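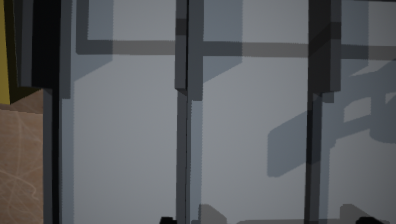 Gray posts and crossbeam, computer rendering

From: Tâm Văn
To: Trendville Schools Watch list
Subject: Re: private boarding programs and the new inspection rule

Tài Cao wrote:
> I read the draft twice and still can't tell who it covers.
> Does a program like Tadum count as a school or as a
> residence? If it's a residence, the education office has no
> right to walk in, and we're back where we were in November.
> Also, did anyone get the page numbers for the part on
> phone calls home?

Tài, great questions, and I'm so glad somebody else is reading this thing line by line!

It counts as both, and I think that's the best part of the draft. Page 11 says any program that houses students under 18 and teaches them during the week falls under the education office for the teaching and under child welfare for the rest. Either one can ask for a visit, and the other has to be told about it. Under the old rule Tadum could send each office to the other one (which is how the Trokell report ended up with all those unanswered letters in the back).

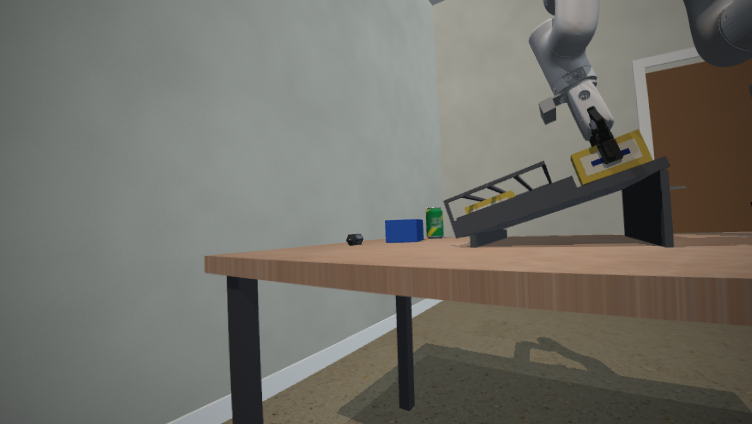
Phone calls are on page 98, near the bottom. Every student gets a private call home each week, with no staff in the room, and the program can't take it away as a punishment. I read that out loud to my sister. We have both wanted this for years!

Two things still bother me. The fine for refusing a visit is only $200, and a place that charges what Tadum charges won't even notice it. And the rule says nothing about students sent abroad by a program based here, so the Đoàn family's case would still fall through. I'd love for us to push on both.

The comment count was 823 when I looked at lunch, far more than I ever expected for a state rule about inspections. Please add yours if you haven't. Short ones are fine, and former students can leave their names off.

Tài, could you send me your notes on the definitions section? I'd like to quote your point about summer sessions in my own comment, with credit of course.

Tâm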